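Table by the door: basket or no basket?

zarosari_lane
I've finally got the long wooden table up against the back wall and now it's turned into the dumping ground for everything that comes out of bags and pockets. Snacks, tissues, drink cartons, the lot. I've put a grey plastic basket on one end and my plan is that anything loose goes in there. My sister Stella says a basket is just a drawer with no front and I'll never find anything again. Who's right?

ngozi_o
You are! We've had a basket on ours since September and it's the only bit of tidying the kids will do without being asked. Mine came from Zokwood, 12 quid and a bit bigger than I wanted, but it's held up.

cakton_kev
I'm with Stella. Open basket equals crisps at the bottom, crushed. Tall flat packs belong upright on a shelf.

zarosari_lane
Same table in both.
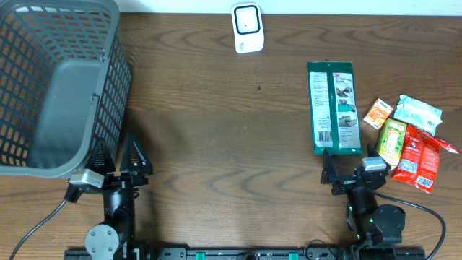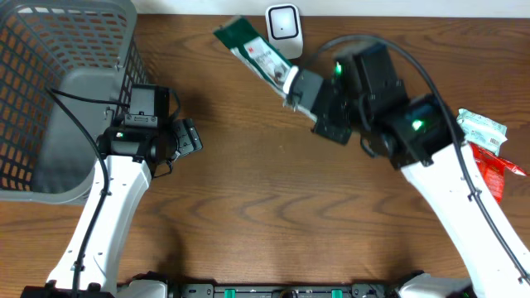 RE: what I'd keep on the table

cakton_kev
Right, so the big green 3M pack shouldn't go in the basket at all, it'll hog the whole thing. Shelf or cupboard. The red snack bag and the tea-looking carton want to be in the kitchen, surely?

zarosari_lane
They're for grabbing on the way out, Kev, that's the whole point of the table! But fair enough on the 3M one.

ngozi_o
Love the grain on that table, by the way. I'd put the carton in first and the soft pack on top, then nothing gets squashed. And empty it every 7 days or it goes feral (ask me how I know).

cakton_kev
Still think two small trays would beat one basket. Food in one, tissues and bits in the other.

zarosari_lane
Hmm, two trays is tempting. Stella will be unbearable. I'll try the basket till the end of the month and report back.

Related threads
Jurčo shelf brackets, any good?
Oiling a wooden tabletop
Where do you all keep your keys?
Baskets with holes or solid sides?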